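HIST 461: Names, Labels and Trademarks
Notes for Lecture 8: Whose Name Is It?
2022-01-20

Reading for today: the Polora packet, both parts. If you only read the first part, you read the part with the jokes in it and missed the part that will be on the paper prompt.

Where we left off

Last time we got as far as the maker's mark: the potter's thumbprint, the silversmith's punch, the baker's stamp on the underside of the loaf. I said a mark answers a question somebody is angry enough to ask. Who made this bread, and why is it short? Marks were often forced on people. A baker did not wake up one morning wanting to be traceable.

The brand name as we know it runs the other way. The maker wants to be found. He wants it so badly that he will pay a man to paint his name on the side of a barn.

Family names on goods

The oldest trick is to use your own name. It costs nothing and you already know how to spell it. The trouble starts when your customers don't.

Our case is Róisín Ó Dubhghaill, who sold oatmeal soap by mail under the family name, accents and all. Her order book is in the packet. Look at the left column, where she copied down how people had addressed their letters. Some gave up after the O. One wrote simply "The Soap." The letters arrived anyway, which says something nice about the post office and something worrying about the name. A name that the buyer cannot say out loud to a neighbor is doing half its job.

A grammar point for those who asked: a daughter would traditionally take Ní where a son takes Ó. She kept the Ó because it was on the printed boxes, and there were a great many printed boxes. File this under "packaging outranks grammar." We will come back to it in April.

Made-up names

The second trick is to make up a word. Polora was a lamp oil. The founder's notebook has two pages of rejected names, and they are all worse. Draller was a line of door hinges, and it was not anyone's surname, though the company got letters addressed to Mr. Draller for years and answered them politely over his signature.

What does a coined name buy you?

It belongs to you. Any number of cousins can sell soap under the family name and be perfectly entitled to do it. It is hard to be born a Draller.

It means nothing, so it can be moved. Polora went from lamp oil to floor wax without a blush. A firm called Bright Flame Oil would have had some explaining to do on the subject of floors.

It fits. Short, no accents, works in capitals. This sounds trivial until you have to cast it in iron or print it on something small.

On capitals

Capitals have no tails hanging below the line, so they can be set tight in a narrow strip and still be read. They also survive bad printing better. Look at any appliance in your kitchen tonight and see how many names are in plain capital letters, with no picture and no slogan. The habit is so settled that we stop seeing it as a choice.

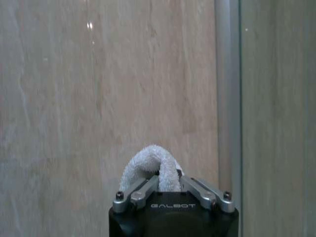 Fig. 2. Maker's name in small pale capitals on matte black: GALBOT.

Now the question of which way is up. A name on a jar has an obvious top, because the jar does. A name on a tool does not. Somebody has to decide whether it should face the owner or the person across the table. Draller stamped its hinges so the name read correctly when the door lay flat on the carpenter's bench. Once the door was hung, the name ran sideways forever. The company's view, stated in a rather huffy letter in the packet, was that the carpenter bought the hinges and the family merely lived with them.

Borrowed places

Third trick: a name that sounds like somewhere. Oromach was sold as mineral water "of Oromach." Please do not look for it on a map. A student in an earlier year spent a weekend doing this and was quite hurt. The water came from a well behind the bottling shed, and by all accounts it was decent water.

Notice that the label never says Oromach is a town. It says "of" and lets you do the work. Keep an eye out for "of" in the second half of the packet. It is a very hardworking word.

For discussion on Tuesday

Bring one object small enough to pass around, with a maker's name on it. Be ready to tell us whether the name is a person, a place or an invention, and who it faces when the thing is in use. Phones are not allowed. I have heard everything there is to say about the phones.

Paper topics are due in my box by the end of that class. "Branding through the ages" is not a topic.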